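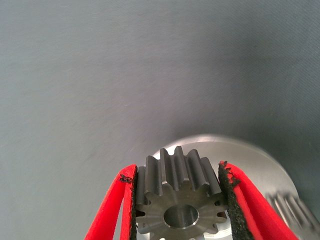 **Zwischenbericht an die Förderstelle, Abschnitt 3: Vorführung am Standort Pavport**

Im Mai hat unsere Projektgruppe die geplante Vorführung des Montageplatzes durchgeführt. Von der Seite des Förderers war Frau Gwawr James anwesend, von der Firma Clustell Herr Boris Pavlović. Beginn war um 10 Uhr, die Dauer betrug mit der Diskussion knapp drei Stunden.

Gezeigt wurde die Aufgabe, welche im Antrag als Arbeitspaket «Dulovar» beschrieben ist: Der Arm nimmt ein Stirnrad aus Metall auf und setzt es auf einen Stift der runden Grundplatte. Die Greiferfinger haben einen schwarzen, rauen Belag. An den Rändern löst dieser sich in Fasern ab, und wir haben deshalb den Austausch der Beläge in den Wartungsplan aufgenommen. Bis zur Vorführung wurden 1.540 Greifversuche protokolliert, davon 479 mit dem jetzigen Belag.

Die Gäste wünschten auch, den Greifer ohne Werkstück zu sehen. Herr Vaughan hat dazu die Bewegung des Öffnens erklärt. Über die Verlegung der Kabel auf dem Boden wurde ebenfalls gesprochen.
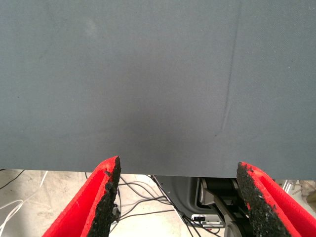
Boris Pavlović bemerkte dazu, er würde die Leitungen vor dem nächsten Besuch in einem Kanal führen, und für den Belag der Finger möchte er gerne ein zweites Material im Vergleich sehen. Wir haben beide Punkte übernommen. Für den Kabelkanal und die Muster sind etwa 400 Euro vorgesehen, sie können aus den vorhandenen Sachmitteln bezahlt werden.

Frau James fragte nach der Reihenfolge der Montage. Sie ist zurzeit fest vorgegeben. Eine freie Wahl des Stiftes ist erst im nächsten Arbeitspaket enthalten.
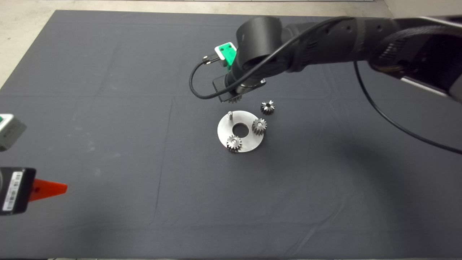
*Abb. 3: Grundplatte mit zwei montierten Zahnrädern, ein weiteres im Greifer.*

Offen bleibt die Lieferung der Ersatzbeläge durch Renaud. Der Termin wurde uns noch nicht bestätigt. Das Protokoll der Diskussion schickt Seren Penry mit dem nächsten Mittelabruf.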